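Part-time packers, Plisuvel kit room, Gultach
16 hours a week, fixed term of 12 weeks
Closing date: July 22, 2021

Plisuvel lends out small electrical things to people who need them for a short while and then, in most cases, sends them somebody a polite letter asking for them back. Phones, chargers, routers, adapters, the odd power bank. They go out in a cardboard box with compartments and they are supposed to come home in the same one. What comes home is usually a carrier bag.

We are looking for three people to work at the tables, turning the carrier bags back into boxes.

The work

You will unpack returns, find out what is missing, untangle what isn't, and lay it all out on the table before anything goes into a box. Each kit has a printed card saying what belongs in it. The card goes in last, standing up, so the next borrower sees it first and can ignore it straight away.

Phones go face up on the table until they have been checked and signed out of whoever's account they are still signed in to. Cables are coiled loosely and tied. We once had a packer who wound them tightly round the adapters, and it looked beautiful, and we replaced a good many cables that spring.

There is also a certain amount of labelling. Small label near the top, contact details on the underside, nothing over the lights. If you have strong views on label makers you will be among friends, up to a point.

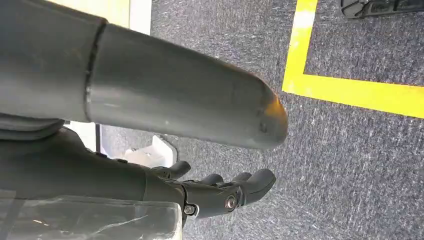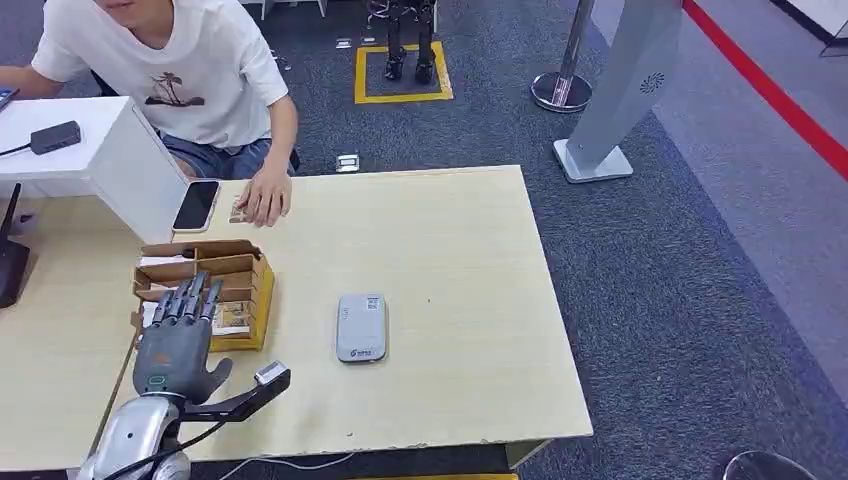

I put down "good with my hands" and spent the first fortnight on the phone to Bakke about missing chargers, so please say so in the advert. That was the reply we had from one of the April packers when we sent round a draft of this notice, and it seems fair to pass it on. There are phone calls. Bakke is our largest borrower, its people are perfectly pleasant, and they have never knowingly kept a charger. You will ring them all the same. The same reply went on to say that the chairs are better than they used to be, and that the kettle is not.

About you

You don't need to know how a router works. You do need to be able to tell two black adapters apart by reading the very small print on them, and to go and ask when you can't. We would sooner have a slow packer than one who guesses.

It would help if you:
can sit or stand at a table for a couple of hours at a stretch
write numbers that other people can read
don't mind being interrupted
are able to put a phone down (your own, we mean; ours you will be putting down all day)

Clothes are your own affair. The room gets warm in summer and most people turn up in a T-shirt and shorts. Closed shoes for deliveries, please, as the boxes are light but the crates they arrive in aren't.

Hours and pay

Mornings or afternoons, to suit, as long as the two halves of the room overlap for an hour. We pay by the hour, monthly in arrears, at the rate given on the form. Travel from Bakke is paid. Travel within Gultach isn't, Gultach being the size it is.

The contract is with Nullusex, the firm that handles our payroll, so your payslip will have its name at the top and you will be asked at home to explain it. At the end of the twelve weeks we look at the shelves, and if there is still work on them we offer an extension. There has always been work on them so far.

How to apply

Fill in the short form at the front desk or write us a letter, one page at most. Tell us about something you have put in order, at work or anywhere else, and how long it stayed that way. No CV needed. References can wait until we've met.

We will ask you in for an hour at the table, paid. You will get a mixed bag of returns, an open box and a card, and somebody will sit across from you sorting their own pile. Questions are welcome — one bag always contains a lead that belongs to nothing we own, and we would like to know what you do with it.

Late forms will be read if all three places haven't gone. Please don't staple anything to them.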